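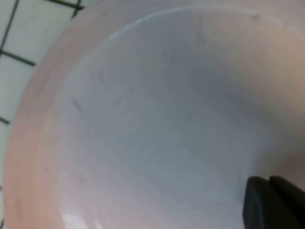
Wrist view, the large bowl with the pink rim, gripper at lower right.

Minutes, Ledia teaching group, 2020-03-28

On the call: Annelies Kälin (chair), Zainab Eze, Nektarios Economou, Aliki Michailidis (notes). Apologies from Paraskevi Tsoukalas.

1. Bowl wiping. Zainab took us through her remote sessions, and what a lot of patient work went into them! We have 215 demonstrations saved toward the 400 we promised back in February. She finds the rim hard to judge when the wrist view goes soft, and would like new operators to spend 16 practice runs on it before anything is saved. Agreed, gladly.

2. By hand or by remote. Nektarios still prefers guiding the arm by hand (he made his case at some length, and very charmingly), but his own hands keep getting into the view. We stay with remote for the bowl and let him try hand guiding on the drawer task.

3. Glare inside the bowl. Annelies will try a softer lamp. Small specks in the basin are to be noted in the session log.

Action: Aliki to send Paraskevi the new operator sheet.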